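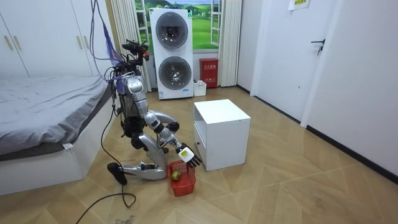

Week 6 with the Nindura home kit on our humanoid. Sticking with floor-level pickup for now, small items and a basket.

Kneeling is the part I'd pay for. The stock controller we had before didn't offer it.

Pickup log so far: 81 tries on small objects. Kosmas Konstantinidis is sorting the misses by type and I'll post his table in July.

Gripes: the setup guide skips hand calibration, and support at Markholm takes two days to answer.

Price is 4,000 for the kit, 3,000 if you skip the training day. Take the training day.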